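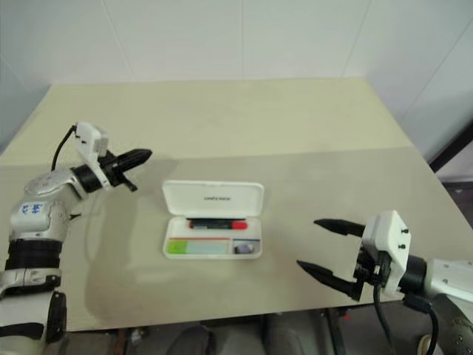 Slide 1. Leave it up while people find seats. Good morning, and thank you to Mererid Rowlands for putting a talk on desk tidying straight after the coffee, when you are all at your most forgiving. My subject is small containers and the large promises we make to ourselves when we buy them. Take the white pencil case, lid back, on a table with far more room than it needs. One marker, black and red, has the whole upper part of the tray to itself. I call that the penthouse. Everything else lives downstairs in the compartments, the lime green and the pale aqua sharing the long one like siblings in the back seat.

(Pause. If nobody laughs at "penthouse," move along briskly.)

Slide 2. The divider. A divider is an opinion. Somebody at a drawing board decided how much of your life would be long and thin and how much would be short and stubby, and you have been obeying ever since. Ask for hands: who has a compartment at home they've never found the right thing for? Wait. It will be most of the room. Mine holds a key to a bicycle lock I sold in college.

Slide 3. Beca Gwynne's drawer. Beca has given permission, under protest. She emptied it one Tuesday and found 17 pens, of which she liked two. Don't say which two. She's in the third row and people will borrow them.

Slide 4. The rule. If you can't see it with the lid open, you don't own it, you're storing it. Isamu Yoshida disagrees and will say so at question time. Let him. He keeps his erasers in layers.

Slide 5. What to do on Monday. Tip the case out. Test every marker on scrap paper. Throw out the dry ones, including the expensive one. Put back what you used last week and leave the gap alone. People hate the gap. They'll fill it with paper clips by lunch.

(Skip slide 6 if we're past 10:40. It's only the chart.)

Questions. Handouts are by the door, 100 copies, badly stapled. Hường Vũ has the spare stapler if yours comes apart.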